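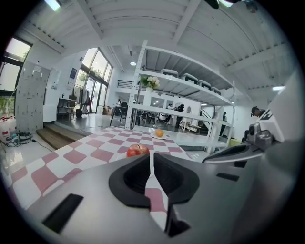

How a Robot Learns to Pick Up an Apple

You can pick up an apple without thinking about it. Your eyes find it, your arm reaches out, and your fingers close just hard enough. You learned to do this when you were a baby, and you practiced it thousands of times.

A robot has to learn it too. For a long time, people taught robots by writing out every move as a list of instructions. Move forward this far. Open the fingers this wide. Close them. Lift. A list like that works well in a factory, where the same part arrives in the same spot all day long. It does not work well at a table. Someone may put the apple in a different place, or there may be an orange next to it.

Learning by watching

Scientists have another way to teach robots. They show the robot what to do many times and let a computer program look for patterns. This is called imitation learning. To imitate means to copy.

First, the researchers need examples to copy. A person holds a tool called a gripper. It has two finger pads that can pinch an object between them, and it carries a camera. The person uses the gripper to do a job, such as picking up a piece of fruit and putting it on a plate. While the person works, the camera records a video from the gripper's point of view.

Why not film the person's bare hands? A human hand has a thumb and four fingers, and it can bend in many ways. Many robots have only two fingers. If the person uses a two-fingered tool, the examples match what the robot will be able to do later.

The camera has a very wide lens. A wide lens makes straight things look bent, so a shelf may seem to lean and a ceiling may seem to curve. The computer can still use the video. A wide view takes in the fruit, the table and much of the room at once.

What the computer needs to know

Video is only part of the recording. The computer also needs to know where the gripper was and how far open its fingers were. It can work out where the gripper was by following things in the room that stay still, like the corner of a shelf or the edge of a window. If those things slide to the left in the video, the gripper has moved or turned to the right.

Each recording of one job, from start to finish, is called a demonstration. A computer program studies all the demonstrations together. It learns to answer one question over and over: when the camera sees this, what should the gripper do next?

The apple test

Frans Willems and his team wanted to find out whether it matters where demonstrations are made. They called their project Jumamar. They made two sets of recordings, and each set had 300 demonstrations of moving an apple onto a plate.

The first set was made at one table in one room. The tablecloth never changed, and neither did the lights.

The second set was made in many places. The team used tables with plain tops, striped cloths and checkered cloths. They worked in the morning and late in the afternoon. Sometimes people were walking or standing in the background.

Then the team trained one robot program with each set. They took both programs to a new room that neither one had seen before. Each program controlled the same robot arm and got 75 tries.

The program trained in one room had trouble. It often reached for the wrong spot, and it sometimes closed its fingers on nothing. The program trained in many places picked up the apple much more often. It made mistakes as well. It had the most trouble when the apple was close to the edge of the table.

What the result means

The number of demonstrations was the same in both sets. The number of places was different. The team thinks the first program paid attention to things that did not matter, such as the color of the cloth. In the second set, the cloth kept changing but the job stayed the same. That program had to pay attention to the apple.

One test does not settle the question. The team used one kind of fruit and one robot arm. Next they plan to try pears, cups and spoons, and to find out how many different rooms are enough.

Try it yourself

You will need a partner, an apple, a plate and a pair of kitchen tongs.

Put the apple and the plate on a table. Pick up the apple with the tongs and set it on the plate. Do this 2 times.

Now close your eyes. Ask your partner to move the apple. Keep your eyes closed and try the same movement again. Did you miss?

Open your eyes and try once more. Notice how your arm changes direction when you can see the apple.

Words to know

Demonstration: a recording of someone doing a job from start to finish.

Gripper: a tool or robot part that holds things.

Imitation learning: teaching a robot by giving it examples to copy.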